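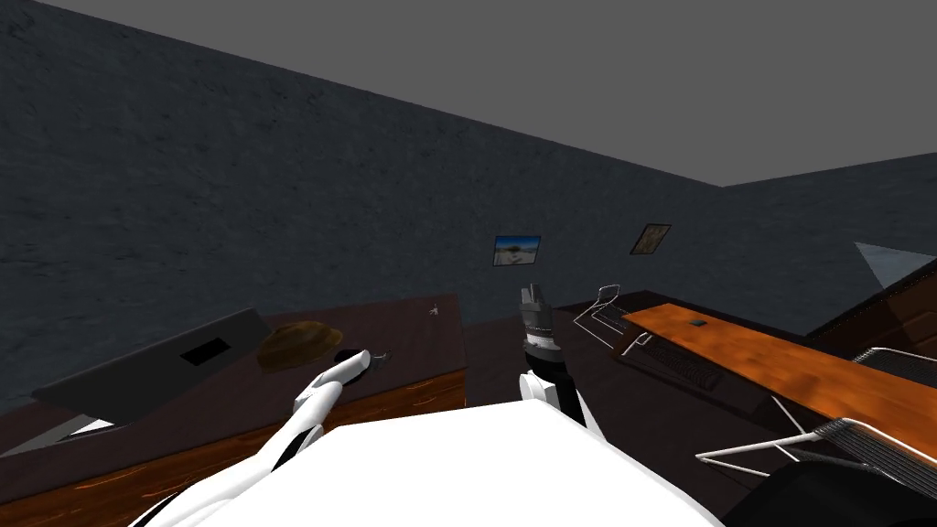
29 Feb 2024

Gripper comparison in the office room, sim only. Continues the February runs on the two-arm base. Left arm has the pointed fingers (filed under Pluvard), right arm has the short two-finger unit with the silver band at the wrist (filed under Gruvanberg). Same controller on both sides, Tsikata build, default gains.

Task is the one In-ho Baek wrote up: come down over the small dark item on the left desk, close, lift 6 cm, hold, put back. The right arm stays parked upright while the left one works, then we swap the grippers in the config and run it again from the same start pose. I did not want to mirror the desk layout, so both grippers get tested on the left arm.

Left desk, pointed fingers

1,460 attempts queued, 1,419 ran to the end. The rest stopped on the planner timeout, all of them with the start pose lowest over the desk. Raised the approach height a little and the timeouts went away on a short rerun. I have not redone the full batch.

Misses are mostly the fingertips landing on top of the item and sliding off it. The tips are narrow, so a small error in yaw matters more than I expected. On the other hand they get in next to the round brown object without touching it, even when the approach comes in low. Contact log shows a handful of brushes against the domed top and no real pushes.

Left desk, short fingers

1,000 attempts, all ran to the end. Fewer slides. More contact with the brown object – nearly all of it from the outside of the gripper body and not from the fingers. If we keep this gripper the collision shape needs to be looked at first, as the one in the Uludholm export is a plain box and I think it is too fat at the wrist.

Closing is slower with this one. I left the speed alone so the two sets stay comparable.

Camera

Head view only, looking down past the front of the body. Fine for the left desk. The desk top is very dark and so is the item, and the detector lost it several times when the fingers were right over it. Tried raising the ambient light in two steps. The first step helped, the second made no difference that I could see in the logs. Left it at the first step.

The parked right arm stands straight up the middle of the view and hides part of the low dark furniture behind it. No effect on this task. It will matter for the orange countertop, so the park pose has to change before we start there. In-ho suggests folding it back toward the body. Need to check that against the joint limits.

To do

- full rerun of the pointed set with the new approach height
- tighter collision shape for the short gripper, then repeat
- new park pose for the right arm
- ask In-ho if the keyboard should be a fixed body or free to move
- friction on the desk top is still the default value, find out what he used

Configs are in the Tsikata folder under both gripper names. The timeout logs are kept separately, don't delete them yet.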